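Jueves, 17 de enero de 2019

Cuaderno de taller – encuadernación y adhesivos

Sigo con la serie de engrudos y colas mixtas para los lomos de los libros de registro de Griststead. Entrada larga, porque el lunes no apunté casi nada y tengo que recuperar los datos de las hojas sueltas antes de que se pierdan.

Punto de partida: almidón de trigo Zesier, lote nuevo, cocido en proporción 1:5 en peso con agua desionizada. Remojo previo de una noche en la nevera. Cocción al baño maría con agitación continua hasta que la masa se vuelve translúcida y se despega de la pared del cazo. Reposo tapado, enfriado a temperatura de taller y dos pasadas por tamiz de crin. La segunda pasada mejora bastante la textura; con una sola quedan grumos que luego se marcan bajo el papel japonés fino.

El lote anterior cogía cuerpo antes. Con este hay que alargar la cocción y la pasta queda algo más corta, menos filante. No me parece un defecto para lomos, pero para laminar tisú habrá que diluir más y probar de nuevo. Engelbert Stöckli opina que la diferencia viene del remojo y no del almidón. Puede ser. Repetiré una tanda sin remojo para salir de dudas.

Mezclas preparadas:
M-1: engrudo solo.
M-2: engrudo con metilcelulosa al 4 %, partes iguales en volumen.
M-3: engrudo con PVA Marchal, tres partes de engrudo por una de PVA.
M-4: PVA Marchal solo, como referencia. No se va a usar en los originales.

Probetas: tiras de papel de trapo de 200 g/m², cortadas a contrafibra y a fibra, pegadas sobre muselina. Solape de 20 mm. Brocha plana, una sola mano, retirada del exceso con plegadera de hueso a través de un papel siliconado. Secado entre secantes, cambio de secante a los diez minutos, a la hora y a las cuatro horas. Peso encima: las planchas de fundición de siempre.

Comportamiento al encolar. M-1 deja tiempo de sobra para recolocar la tira. M-2 todavía más, aunque resbala y cuesta mantener el alineado en el solape. M-3 agarra pronto y no perdona. Con M-4 estropeé varias tiras por ir despacio; las que se torcieron están en el sobre marcado «descartes», no tirarlas, que sirven para la prueba de reversibilidad.

Alabeo tras el secado. Las tiras a contrafibra con M-1 salen planas. Las de fibra se abarquillan hacia la muselina, y más en M-2, lógico por la cantidad de agua que lleva. M-3 queda plana pero rígida, con ruido al doblar. Para un lomo que va a abrirse a diario en sala de consulta no me gusta esa rigidez. 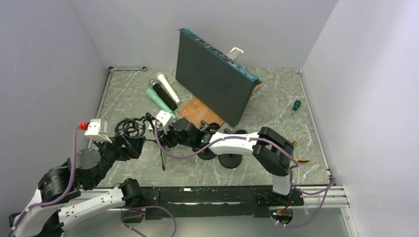

El soporte para leer el alabeo sigue sin resolverse. Hasta ahora apoyaba las tiras contra una escuadra y medía la flecha con galgas, pero la escuadra se mueve y la lectura depende del pulso. Quiero un respaldo fijo y una pieza baja en la que descanse el canto inferior de la tira. La disposición que me interesa es la del tablero marrón rojizo apoyado en ángulo contra la base del panel oscuro: el panel hace de respaldo, algo echado hacia atrás, y el tablero da una superficie inclinada donde dejar la tira sin sujetarla. Para el nuestro usaría cartón gris de 3 mm forrado en tela y un listón de haya en la base, con tope pegado. Falta decidir el ángulo. Si es poco, la tira se vence hacia delante; si es mucho, el propio peso del papel la aplana y falsea la flecha.

Prueba de reversibilidad, primera vuelta. Compresa de agua fría sobre el solape, cubierta con poliéster. M-1 y M-2 se separan limpiamente con espátula, sin levantar fibra. M-3 se hincha, blanquea y sale a jirones; queda residuo gomoso en la muselina. M-4 no cede. Con etanol al 50 % M-3 mejora algo, pero arrastra fibra del papel. Resultado esperable. Con esto M-3 queda fuera de los lomos originales y la reservo para las cajas.

Doblado. Plegadora Drukari con carga constante, probetas a contrafibra. La mejor de M-1 aguantó 202 dobleces antes de abrirse el solape. En M-2 la muselina empieza a soltarse por el borde bastante antes, siempre por el mismo lado. Sospecho de la brocha: cargo más al empezar que al terminar. Marcar con lápiz el extremo de entrada en la siguiente tanda y comprobarlo.

Aviso para quien use la plegadora: la mordaza izquierda tiene holgura. Apretar a mano hasta el final y repasar el apriete después de las primeras dobleces. Las lecturas del lunes están hechas sin repasarlo, las he tachado en la hoja y no entran en la tabla.

Conservación de la pasta. El bote de M-1 en nevera se mantiene bien, con un poco de agua en superficie que se retira con papel. El que dejé en el estante olía agrio. Desechado. No añado conservante; prefiero cocer menos cantidad y más a menudo. Los botes llevan fecha en la tapa, por favor no intercambiar las tapas al lavarlos.

Notas sobre los dos registros que ya están abiertos en la mesa de costura:
Registro A: cosido sobre nervios planos de pergamino, cola animal muy oxidada en el lomo. Se retira con metilcelulosa espesa en varias aplicaciones cortas. Los cuadernillos centrales tienen el pliegue roto por fuera, injerto con tisú de kozo y M-1 diluida.
Registro B: lomo forrado con papel impreso reutilizado, legible en parte. Despegar entero y guardar aparte en carpeta, con indicación de orientación. No recortar los bordes aunque estén deshilachados.

Pendiente:
– Tanda sin remojo, misma proporción, mismo cazo.
– M-2 con menos metilcelulosa, probar al 2 %.
– Cortar cartón y listón para el soporte. Preguntar a Engelbert si quedan recortes de haya.
– Ajustar o cambiar la mordaza de la plegadora.
– Pedir muselina, queda para una tanda más.
– Envejecimiento de M-1 y M-2: montar las probetas ahora y leerlas en marzo.

La tabla con las lecturas de flecha va en la hoja grapada detrás. Las casillas vacías corresponden a tiras que se despegaron al retirar el secante, no a medidas olvidadas.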